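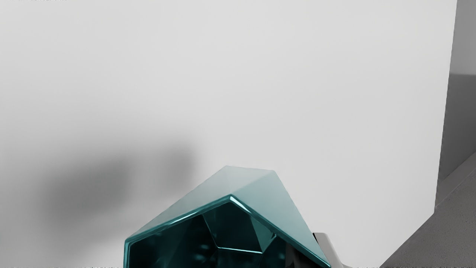 May 4, 2022
By the Stovmont kitchen garden blog

I've been growing salad and herbs indoors for three winters now, and I still get asked the same things in the comments, so I've put all my windowsill tips on one page. Most of these I learned by killing perfectly good basil.

268 shares
9 comments

Start with supermarket pots, but split them. Those pots of basil are dozens of seedlings crammed together and they'll strangle each other within a fortnight. Tip the whole thing out, tease it gently into four clumps and give each one its own pot with fresh compost. They sulk for a couple of days and then off they go! I do mine in the evening so they've got the night to get over it.

Water from underneath. I stand the pots in an old roasting tin with a bit of water in the bottom, leave them for twenty minutes, then lift them out and let them drain on the rack by the sink. Watering from the top gave me those horrible little black flies (fungus gnats, if you want to look them up). If you've already got them, let the top of the compost go properly dry and lay a thin layer of horticultural grit over it. Yellow sticky traps help too, though I did get one stuck in my hair.

Lettuce wants less warmth than you think. My first lot lived on the shelf above the radiator and went bitter and leggy in no time. The back bedroom is much better, chilly as it is. Loose-leaf types are the ones to go for, and you pick the outside leaves and leave the middle alone. I get three or four pickings before I give up and start again.

Sow a little and often. A pinch of rocket seed every couple of weeks keeps us in sandwiches. I used to sow the whole packet in March, in one glorious go, and then we'd have a week of rocket with everything followed by nothing at all. Write the date on the pot with a chinagraph pencil. It wipes off with a bit of cooking oil when you want to use the pot again.

Now, lights. I held out for ages and then bought a clip-on LED lamp, and I'd not go without it between November and the end of February. Keep it a hand's width above the leaves for seedlings and lift it as they grow. Put it on a plug timer too, because you will forget. Mine comes on at breakfast and goes off when we've finished the washing up. If your seedlings are tall, pale and flopping over, bring the lamp down before you try anything else.

If you can't run to a lamp, line the back of a cardboard box with kitchen foil, shiny side out, and stand it behind the pots so the open side faces the window. Looks daft, works nicely. Turn the pots every day if you haven't got a box, or they'll lean on the glass like bored teenagers.

Storing what you pick: wash the leaves in cold water, spin them, then into a tub with a folded sheet of kitchen roll in the bottom and the lid on. Change the paper when it feels damp. Parsley and coriander do better stood in a jam jar of water in the fridge door with a food bag loosely over the top. Basil hates the fridge and goes black, so leave that jar on the worktop.

Mint gets its own pot. Always. I put it in with the chives once and never saw the chives again.

And chop any glut of soft herbs into an ice cube tray, cover with olive oil and freeze. One cube goes straight in the pan for soup or a quick pasta sauce. Label the bag, though – frozen parsley and frozen coriander look exactly the same, and I've had a very odd fish pie.

Pea shoots next, when I've cleared some room on the sill. I'm using a bag of dried peas from the soup shelf, soaked overnight, and an old mushroom tray.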